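The Reading

Nerys Hughes had drawn the chart by hand, and one line was still wet when Ffion Meredith came in from the rain.

"Sit, please," said Nerys. "You were born in Drellow, before sunrise?"

"My mother says so. She was tired, she may be wrong."

Nerys turned the paper to the lamp. Saturn stood in the seventh house, alone. She had charged people 11 pounds for smaller things than this, and she didn't like to speak of it too quickly.

"You will leave Drellow," she said at last. "In January, I think."

Ffion looked at her wet shoes.
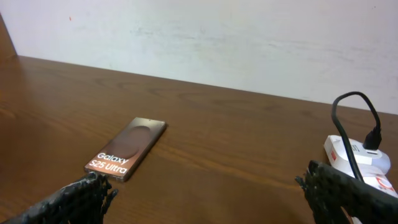
"Does Saturn in the seventh house mean I will never marry?"

"It means you will marry late, and with a serious person."

Ffion nodded and asked for her coat.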